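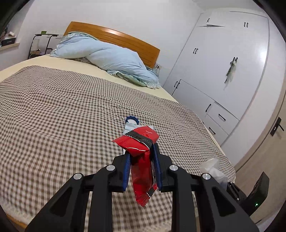
Packaging and Household Waste: Handout 4
Materials, sorting and what happens after the bin

Module leader: Remedios Lumanlan
Seminars: Jhun Maglaya

Read this before the seminar and bring it with you. The reading from Marquez (chapter 3) covers the same ground in more detail, but you can follow the seminar without it.

1. Why packaging is hard to sort

Most household packaging is made from more than one material. A drinks bottle may have a body of one plastic, a cap of another and a label of a third. A snack wrapper looks like a single sheet but is often several thin layers stuck together, each doing a different job. One keeps out air, one takes the print, one melts under heat so that the ends can be sealed.

Sorting plants work best with large, stiff items made of one thing. Thin films cause two problems. They wrap around the turning parts of the machinery, and they blow or slide into the paper stream, where they have to be picked out. Layered films have a third problem, as the layers are difficult to pull apart again.

Terms to know:

Mono-material: made of one type of material throughout.
Laminate: two or more layers bonded together.
Crimp seal: a seal made by pressing and heating the ends of a film.
Contamination: anything in a load that should not be there, including food.
Residue: what is left after sorting and is sent for burning or landfill.

2. Small items

Size matters as much as material. Many plants pass the mixed load over a screen early on, and small pieces drop through with broken glass, grit and bits of food. A loose item can be made of a perfectly good plastic and still end up as residue.

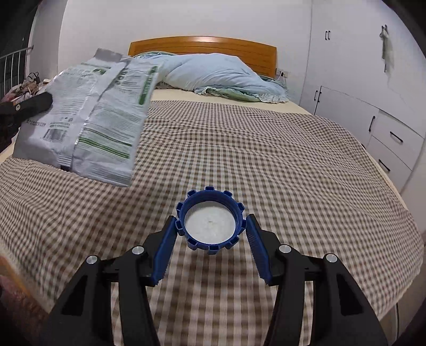
For this reason a lot of councils now ask people to squash the bottle and screw the top back on before it goes in the bin. Older advice said the opposite, and you will still find it on leaflets. The two parts are separated later, after shredding, by putting the flakes in water. Polypropylene and polyethylene float and PET sinks.

Liners are a complication. Some tops have a separate soft disc inside, others are moulded in one piece. If the liner is a different plastic it goes through with the flakes and lowers the quality of the batch.

3. The Plolside survey

Plolside is the housing estate we use for the coursework. In March, 158 households were asked what they did with films, tops and trays. The answers are in the data file on the module page. 44 households said they put all soft plastic in the recycling bin, although the scheme there does not take it. 19 left the question blank. Treat these as blank and do not add them to either group.

Remember that people were reporting their own habits - the survey team did not look in any bins.

4. For the seminar

Compare the Plolside leaflet with the Broslow one. Note where they give different instructions for the same item.

Choose one item of packaging from home and list the materials in it as far as you can tell. Say where you are guessing.

5. Coursework

2000 words, due 04/12/2025. Tables are not counted. Questions about the data file go to Jhun, anything about extensions goes to Remedios.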